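Rellumel marble-look contact film, black: two months in

I bought two rolls of this in March, mostly out of irritation. The counter in our back kitchen is an old off-white laminate with a burn mark near the stove, and a replacement top from Pornik was quoted at 2,081 dollars before fitting. A roll of sticky film costs less than dinner. I did not expect much and I would ask you to keep your own hopes in the same place.

What the box claims

Rellumel says the film is heat resistant, scratch resistant, bubble free and "ready in minutes." It took me 7 hours on a Wednesday, and that was with the counter already cleaned and dry. The backing paper has a printed grid that is slightly off from square. I cut along it once, lost a strip of film, and used a steel ruler from then on.

Bubbles

There are bubbles. The little plastic squeegee in the box pushes most of them to the edge if you work slowly, but any crumb you missed stays there as a bump for good. I had 21 of these on the first run and peeled half of it back. The glue does let you do that, once. On the second try the corner had stretched and the veins no longer met at the seam.

Heat and scratches

The leaflet says it can take a hot mug. It can take a hot mug. A pan straight off the burner left a dull ring that has not gone away, and I can't say I was shocked. Knives go right through it, so use a board. Sliding a toaster around has left no marks so far - I'll give them that one.

The pattern

My real complaint. The sample photo on the Plinska store page shows thin, quiet lines. My rolls have thick white streaks that repeat often enough for a guest to notice. Black marble patterns in general are busier than people expect, and it's worth looking at a whole surface before you pick one, with things lying on it too.

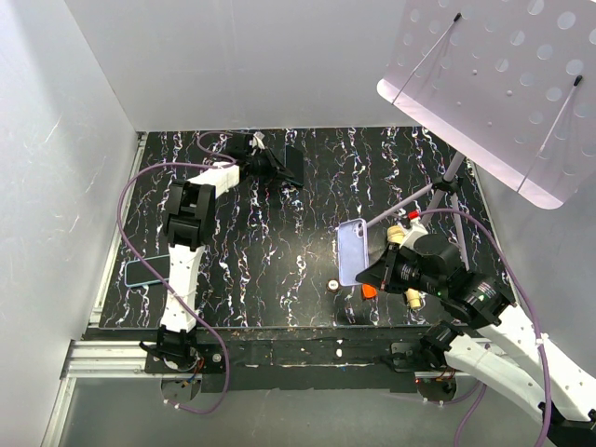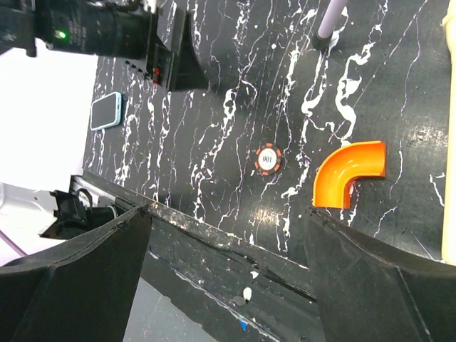 A black marble look with pale veins, wide and then closer in.

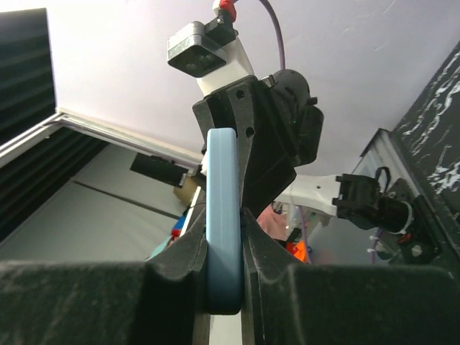 Compared with the Ghaffari film

I put a leftover piece of Ghaffari film on a shelf last year. It is thicker, harder to bend around a front edge, and costs up to twice as much. It has also stayed flat at the corners, where the Rellumel is already lifting near the sink. For a shelf or a desk, save your money and get the Rellumel. Anywhere near water I would pay for the Ghaffari, or live with the burn mark a while longer.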